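List Home | Threads | By Author | Search | Log In

Subject: Re: Stokley post log book, missing pages

Yuzuki Morikawa wrote:
> Does anyone have the second half of the Stokley log? My copy
> stops at page 52, in the middle of the March exercise. I would
> also like to know if the post was ever fitted with the newer
> type of siren receiver, or if they kept the old one until
> it closed.

Yuzuki,

I have the rest of it. The log was split when the county stores were cleared, and the second half went to the Vernbridge archive with the warden training papers. The item number is 744. It is filed under Kouris, the name of the last chief observer, so a search for Stokley won't find it. I asked them to fix the entry last year and they said they would.

The second half picks up at 4:10 in the afternoon on the exercise day. Three people were below ground and one was up top changing the papers in the pinhole camera. The writing is poor for the next few pages. They were working by a six-volt lamp and the battery was low, which is noted twice. After that a different person takes over the log and it is much easier to read.

On the receiver, the answer is that they had both. The new set was delivered and signed for, and the old one stayed on the shelf next to it. There is a line near the end saying the old one should be returned to stores. I found no receipt for it.

A few other points from my notes:

- The post had 16 blankets on its inventory, far more than the crew needed. The Mallura post had four. I think some were being held for the rest center at the school.
- The depth of the shaft is given two different ways. I would trust the figure in the building file over the one in the log.
- Letter 377 in the same box is a complaint from the farmer about the gate. It gives a good idea of the track as it was then.

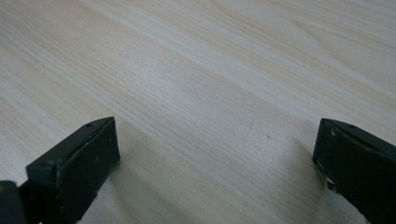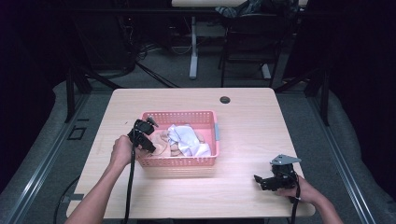
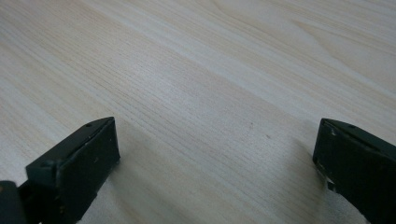

Light wood surface in all three; pink basket with cloth in the second.

The archive allows you to take your own photos without flash. You need to book a seat, and they only bring up two boxes at a time, so ask for the log and the building file first. The training papers are mostly duplicates of the printed handbook and can wait.

I have typed up the log as far as the stand-down. If you send me your pages up to 52, I will put the two halves together and post the text to the list. Please leave the spelling the way they wrote it, including the place names.

Sohail Bangash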